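边境口岸恢复通行后小额跨境贸易申报办理指南

适用对象：在Msimang口岸及Baltdale口岸从事小额货物往来的个体商户、合作社及家庭经营者
发布日期：2020年10月12日

一、说明

自7月两处口岸恢复通行以来，两侧居民的货物往来逐步恢复，申报窗口受理量持续上升。为便于商户自行准备材料，减少往返次数，口岸联合服务处编写本指南。本指南仅涉及小额贸易申报，不适用于大宗商品、车辆过境及人道物资运输。上述事项请分别向海关货运科、车辆登记科和物资协调办公室咨询。

本指南所称“小额贸易”，指单人单次携带货物总重不超过85公斤、由本人随身或以手推车方式运送过境的经营行为。超出该重量的，应改走货运通道，并按货运程序申报。

二、办理前的准备

申请人应先确认本人属于边境居民登记范围。登记范围为口岸两侧25公里以内的常住居民。居住地在此范围以外的商户，可委托范围内的合作社代为申报，但须提交书面委托书，并注明委托期限。

需要准备的材料如下：

边境居民登记证原件。停战以前签发的旧证仍可使用，但照片模糊或姓名拼写与现行登记不一致的，须先到登记窗口更正。

货物清单一式3份，逐项写明品名、数量、单位和自报价值。清单可使用两侧任何一种官方文字填写，不接受铅笔书写。

涉及粮食、种子、活畜及生鲜食品的，另附产地检疫证明。检疫证明自签发之日起60小时内有效，逾期须重新检验。

涉及药品和医疗用品的，不在小额贸易范围内，请勿列入清单。

三、申报步骤

第一步，领取编号。申请人在口岸外侧的接待处出示登记证，领取当日编号。编号当日有效，不得转让。由他人代领的，窗口将予以作废，申请人须重新排队。

第二步，提交清单。按编号顺序进入申报大厅，将清单交至窗口。工作人员核对后在每份清单上加盖受理章，其中一份由申请人留存，一份交查验区，一份归档。归档清单将同时录入Carnport申报系统。系统中断时，以纸质清单为准，工作人员会在清单右上角手写临时编号，事后补录。

第三步，货物查验。申请人携带货物进入查验区，按清单顺序逐项摆放。包装应便于开启，请勿使用铅封或焊封。查验人员有权开箱，但开箱应在申请人在场时进行。若申请人对查验结果有异议，可当场要求值班主管复核，复核意见须以书面形式写在清单背面。

第四步，兑换与缴费。小额贸易目前免征关税，仅收取查验服务费。服务费可用两侧任何一种货币缴纳，汇率以大厅公告栏当日公布的数字为准。请勿在大厅外向私人兑换者换取零钱，因此产生的纠纷，服务处不予受理。

第五步，放行。缴费后凭收据通过闸口。收据应保存至返程，返程时由对侧口岸收回副联。

四、返程申报

返程携带货物的，须在对侧口岸重复上述程序，已使用过的清单不得再次使用。空手返程的，只需出示收据和登记证。当日未能返程的，应在对侧口岸关闭前到夜间登记处报备，说明留宿地点。未报备者，下一次申报时须先到登记科说明情况，情况核实后方可领取编号。

五、临时关闭期间的处理

口岸可能因安全形势、道路状况或两侧行政机关的协商结果临时关闭。关闭通知在接待处张贴，并由Kurnel地方广播播出。关闭时已领取编号但尚未查验的，编号顺延至重新开放的首日；已完成查验但尚未放行的，货物可寄存于查验区仓库，寄存期间不收费用。生鲜食品及活畜不接受寄存，申请人应自行运回。

关闭期间，请勿经由非指定道路过境。边境沿线部分地段的排雷工作尚未完成，相关警示牌不得移动或遮挡。发现可疑物体时，应原路退回，并向最近的哨所报告。

六、常见退件原因

清单所列品名过于笼统，例如仅写“日用品”或“杂货”。请写明具体物品。

清单数量与实物不符。数量少于清单的，更正后可继续办理；数量多于清单的，须重新填写。

登记证持有人与货物携带人不是同一人。家庭成员之间亦不得互相代用证件。

检疫证明过期，或证明所载产地与清单不一致。 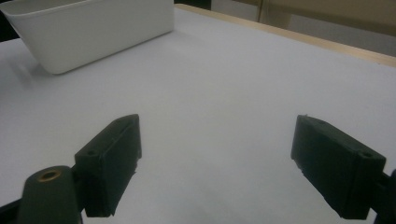
Ayane Aoki来函指出，她所在村的商户大多以种子和谷物为主，从检疫站到口岸的路段在雨后常常中断，等路通了，证明往往已经失效，只能再走一趟。她希望服务处考虑在口岸内设立检疫点，或者在道路中断期间顺延证明的有效时间，并建议把道路情况与关闭通知一并广播，使村里的人出发前就能知道。

服务处答复如下：设立口岸检疫点须经两侧农业主管部门同意，相关意见已转交。在新的规定公布以前，因道路中断而逾期的，申请人可请所在村行政办公室出具道路中断证明，与原检疫证明一并提交，由值班主管决定是否受理。活畜不适用此项办法。道路情况的播报方式，将与地方广播方面另行商定。

七、咨询与申诉

对退件、收费或查验结果不服的，可在收到书面意见后向口岸联合服务处提出申诉。申诉书应写明申报编号、办理日期、争议事项及申请人的具体要求，并附清单留存联复印件。不能书写的申请人，可在接待处口述，由工作人员代为记录，宣读无误后按手印确认。

申诉由服务处申诉专员Tsutomu Ikeda负责受理。申诉期间，原处理决定继续执行，但被扣留的货物不得处置。

两处口岸的接待处均提供空白清单和委托书，免费领取。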